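Five finger hand or two jaw gripper for picking cups off a belt?

Nelli Heinonen
Posted 10/20/19

Trying out a Skidura hand against our old Vusar parallel gripper. Job is simple, plastic cup off a green conveyor, into a tray. Cup is light and tips if you so much as brush it. 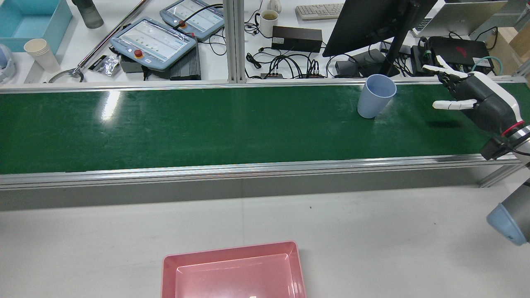
Hand closes thumb first and shoves the cup before the fingers get there. Tried slowing the whole arm, no better. Old gripper just squashes the rim. Budget is 2,000, maybe 3,000 if I beg. Stick with the hand or give up?

Babatunde Iyamu

Stick with it. Stagger the close, fingers first, thumb last, and come in lower down the cup. Ours was set up with thumb delay at 4 and that was plenty. Also check your tool centre point on the pendant. If you swapped grippers and didnt redo it, you'll be off every time. 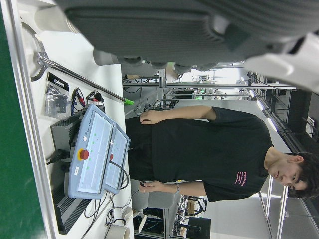
Do the teaching with one person on the pendant and keep the stop button where you can reach it. And wrist camera over head camera for the last bit of the approach, the head view loses the cup once the hand is in teh way. We logged 692 picks like that before changing anything else.

Olumide Tamuno

get a suction cup, much cheaper

Nelli Heinonen

Cups are open at the top so no suction. Tool centre was wrong, thanks Babatunde. Doing the thumb delay next.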